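Plurkoddale Repair and Lend — progress report to the Prekden Fund
April 15, 2026

Hello again, and thank you for being so patient with me while I got this written up. 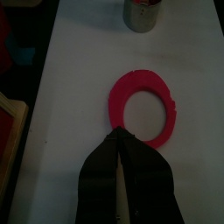 When I last wrote we had the keys to the old shop on Kwon Street, a leaky back window and a lot of good intentions. The window is mended (the landlord paid in the end, after three letters) and the lending shelves have been open to members for most of the winter. So this is the halfway report you asked for, with the money bit near the end.

Membership first, as I know that's the number you look for. We have 313 paid-up households, against the 261 we put in the application, and I'm really pleased with that! Most of them joined after the leaflet went out with the parish newsletter. The website brought in far fewer than I'd hoped, and I've stopped fussing over it.

Between them they've borrowed things 697 times. The carpet cleaner is out nearly every weekend and there's a waiting list for it, which has caused a bit of grumbling. Next come the long ladder, the sewing machines and the gazebo, and then a long tail of things like jam pans and tile cutters that go out once in a blue moon. The pasta maker hasn't moved since it arrived. I've taken it home myself to see if it's any good, and I'll let you know.

The repair evenings have been slower to get going. We said we'd hold them fortnightly and for the first two months we only managed one a month — we had people bringing things in but not enough people who could mend them. Ismael Fagundes has made a huge difference there. He used to service washing machines and he's very good at showing someone how to do a job without taking the screwdriver out of their hand. Since he started we've kept to every date. We've had 61 items through, mostly lamps, toasters and vacuum cleaners, plus a music box that took three visits and a good deal of swearing. I haven't got a proper figure for how many went home working as the early sheets were filled in any old how. There's a better sheet now with a box for it, and you'll have a real answer in the final report.

A few things haven't gone to plan. The electrical testing course was cancelled by the college and we've had to rebook for May, so plug-in items still have to wait until our one qualified tester is in. Late returns are a nuisance too. I don't want to bring in fines (several of our members would simply stop coming) so we're trying a text reminder the day before. It seems to be helping, though it's early days. And the booking system we chose, Ritalico, is fine for lending but hopeless for repair slots, so those are in a paper diary on the counter.

On to the money. Rent and insurance are on budget. We've underspent on training because of that cancelled course, and overspent on shelving, as the floor slopes and the cheap units wouldn't stand straight. I'd like to ask whether we could move a little of the publicity money across to cover the shelving. We've barely touched publicity and I can't see us needing all of it. The sheet attached shows both lines before and after, and the total stays the same.

For the second half, the main job is getting out to the Prekden end of the valley. There's no bus back after teatime, so people there can borrow from us but can't really come to a repair evening. The chapel has offered its side room for nothing if we bring our own tables — I'm going over to measure the doorway next week. If it works we'd do one session there a month and keep the rest here.

You asked if someone from the fund could visit. Yes please! Any repair evening would be fine, and do bring something broken. Just let me know a few days ahead so I can put you in the diary.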